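About us

Welcome to Plistach, and thank you for stopping by to read a little about who we are. We're a small language school above the old bakery in Arkton, and we've been teaching evening and weekend classes here for 13 years.
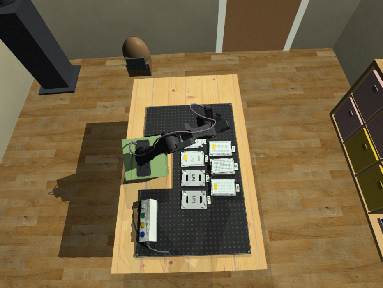
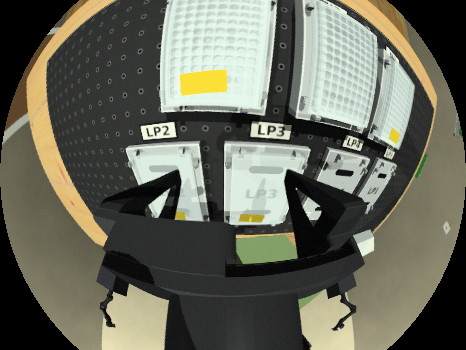
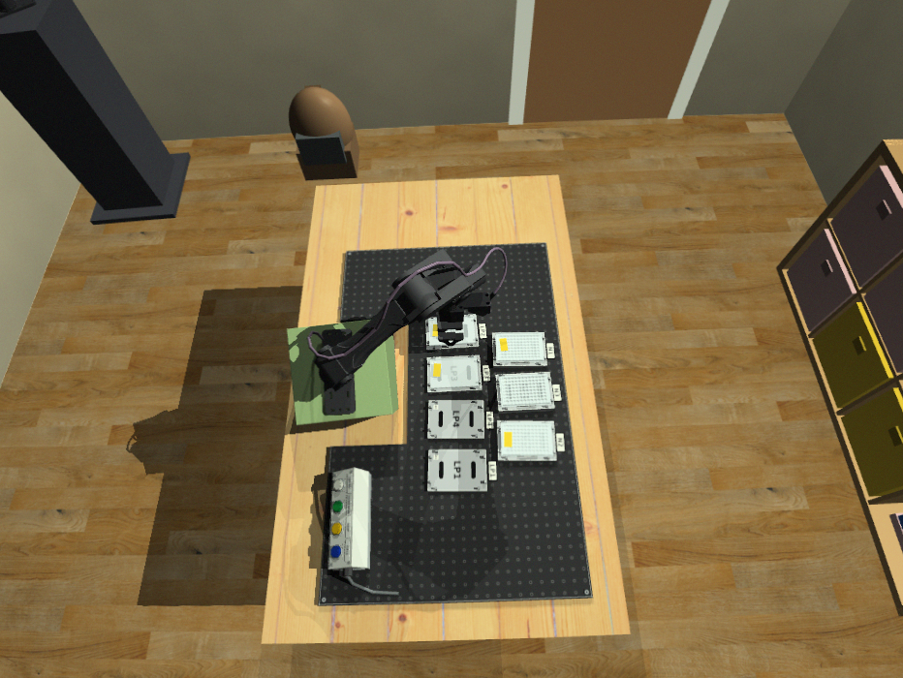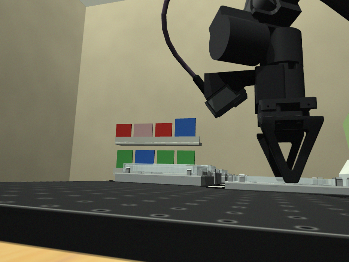 Computer-rendered views, all four with a black perforated board or dark perforated surface.

We began with one German course, a borrowed whiteboard and a kettle that took most of the coffee break to boil. These days we have 150 learners on our books each term, and you can choose from German, Spanish, Italian and Welsh (the Welsh group is our newest and quite possibly our noisiest!). Most people join us as complete beginners, and plenty come back after thirty years away from a classroom, feeling rather nervous on the stairs.

Our lessons follow the Mühlbauer course books, though we do wander off into recipes, songs and family stories whenever the mood takes us. Every August we pack up for a week in Zarnmont, where learners stay with local families and order their own breakfasts.

New classes start each term, and you're very welcome to sit in on one before you sign up. Ring the bell marked 4, come up to the first floor and we'll find you a chair and a cup of tea.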